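May 30, 2021

Spent most of the weekend at the shared shop again. The two arms are bolted down for good now and the table hasn't shifted since. I had them on clamps before, and every fast move walked the left one a little farther out of line.

## Wiring

The cable on the right arm is still on the outside. I ran it over the top with plenty of slack and let it drop past the edge of the table. It's ugly but it hasn't snagged. Tanvir Sikder wants me to put it in a sleeve and I probably will before August.

## Grippers

I went through three sets of finger pads. The foam ones from Skakar tore. The hard ones crushed anything softer than a block. What I have on now is a thin rubber sheet glued over the stock fingers, and I dropped the closing force from 935 to 200 in the config. Those are raw motor units, so don't copy them into your own setup.

## Flowers

Blocks were getting boring, so I moved on to artificial flowers. Stems are a good test – thin, a bit springy, and they roll when you touch them wrong. The hydrangeas are easier for me to line up than the roses. The leaves come off if you look at them funny, and I've stopped putting them back on between runs.

I'm driving both arms by hand for now, one hydrangea on the left and one rose on the right. The log for Saturday came to 3,069 lines, most of it me opening and closing the right gripper.
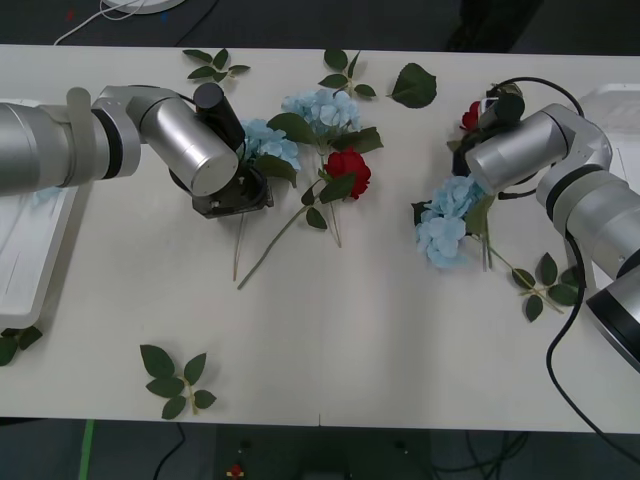 ## Still to do

- Sleeve for the cable
- Rename the config files so left and right match
- Order more rubber sheet from Gelleck
- Slow down the left wrist, it overshoots on short moves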